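How to Keep Pie Dough Cold in a Warm Kitchen

If your kitchen climbs past 90 degrees by May like mine does, butter gets away from you fast. Wrap the dough snugly and it will forgive you nearly anything!

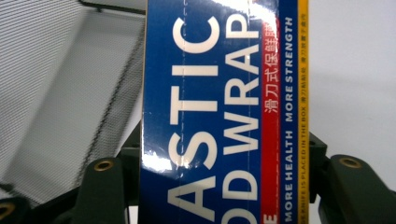 By Feven Teshome, Baking Editor

Cube the butter first, then freeze it while you measure the flour (I put the bowl in there too, if there's room between the peas and the ice cream). Work quickly, stop while you still see lumps, and press everything into a flat disk.

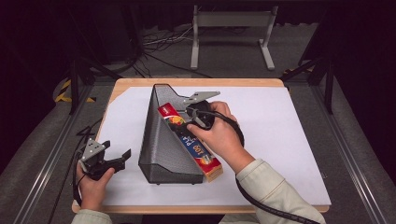 A mesh organizer with a slim box leaning inside

Chill the wrapped disk for 35 minutes, or overnight if company is coming and you'd like your morning back.

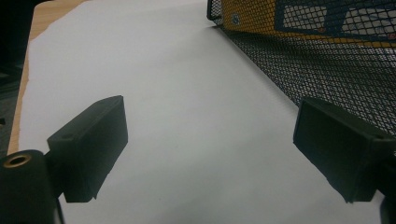 Roll from the middle outward, giving the dough a quarter turn each time, and if it starts to stick, back in the fridge it goes.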